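Strawberry sorbet comes out like a brick

Þórey Arnardóttir
5 Aug 2019

I make strawberry sorbet in my Vamel machine (the kind with the bowl you freeze first) and it's lovely and soft when I scoop it out. Next morning I could build a wall with it! My recipe is a pound of berries, 100 grams of sugar, half a cup of water and a squeeze of lemon. I've cut the sugar back a little since May, my husband says it was too sweet. Is it the machine or me?

Lernov

It's the sugar. That's what keeps it scoopable, and you're way low for that much fruit. I use 186 grams for a pound of strawberries and mine stays nice for a week. Melt it into the water first and let the syrup get really cold before you churn.
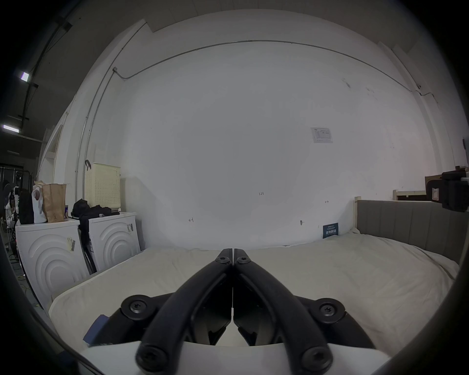
Also, strain out the seeds if they bug you, and press plastic wrap right down on top before the lid goes on. If your husband still thinks it's too sweet, give him more lemon. Things taste less sweet frozen anyway.

brynjólfsdóttir

I put a tablespoon of vodka in mine, can't taste it. Leave the tub on the counter 7 minutes before scooping too

Trovgate

just eat it all the first night lol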